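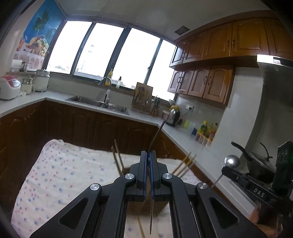
PRESS RELEASE
2023-02-21
For immediate release

Eltaletti to open cookery school kitchen to evening classes, bookings open now

Eltaletti, the family-run cookery school, is adding evening classes to its timetable for the first time. Bookings open today. Places limited to 18 per class.

The new programme covers home cooking from the eastern Mediterranean – grilled skewers, stuffed vegetables, filled pastries, slow-cooked pulses, syrup cakes. Five courses in all, each running for three weeks, one evening a week. No experience needed. Aprons and ingredients provided, bring a container if you want to take food home (most people do).

Price is £35 per evening, paid by the course. Concessions on request, please ask when booking.

The school has run daytime classes until now, mostly for retired people and parents with children at school. Requests for something after work have been coming in for a good while and the waiting list for Saturdays had got silly.

Michalis Chrysikopoulos, founder of Eltaletti, said: "People ring up and say they'd love to come but they're at work. Same call every week. So we have moved things about, taken on two more teachers and we're doing it. I'm very pleased. Also quite tired."

Teaching the evening courses will be Danai Deligiannis and Savvas Stefanou. Danai ran the pastry section at the Arnier restaurant before moving into teaching and will lead on filo, custards and anything with syrup. Savvas takes the grill course and the one on pulses.

"Everyone wants to rush the marinade," said Savvas Stefanou. "Overnight is best, so in week one we start it and cook something else, then in week two you get one that's been sitting since the day before. You'll taste the diffrence."

The courses:

Skewers and grills
Pulses and slow pots
Filo from scratch
Stuffed vegetables
Cakes and syrups

Filo from scratch is the one likely to fill first, going by the daytime version. A second run can be be added if there is demand. All courses are suitable for vegetarians except Skewers and grills, where a vegetable and cheese option is available if the school is told a week ahead. Allergies – tell us at booking, not on the night. The kitchen handles nuts, sesame, wheat and dairy and can't be made free of any of them.

Stikever, the kitchenware shop next door, will stay open late on class evenings and is giving students a discount on rolling pins, knives and pans. Shop manager Marina Sotiropoulos will also run a short knife sharpening session before the first class of each course. Free, just turn up early.

There will be no evening classes in August, when the school closes for its summer break. Gift vouchers are available and are valid for daytime or evening courses.

How to book: through the Eltaletti website or in person at the school reception. Full payment secures a place. Cancellations up to a week before the start date refunded in full.

Press contact: Rafail Lambrakis, Eltaletti. Interviews with Michalis and both teachers can be arranged, mornings preferred. Journalists wishing to sit in on a class are welcome, please give a few days notice.

ENDS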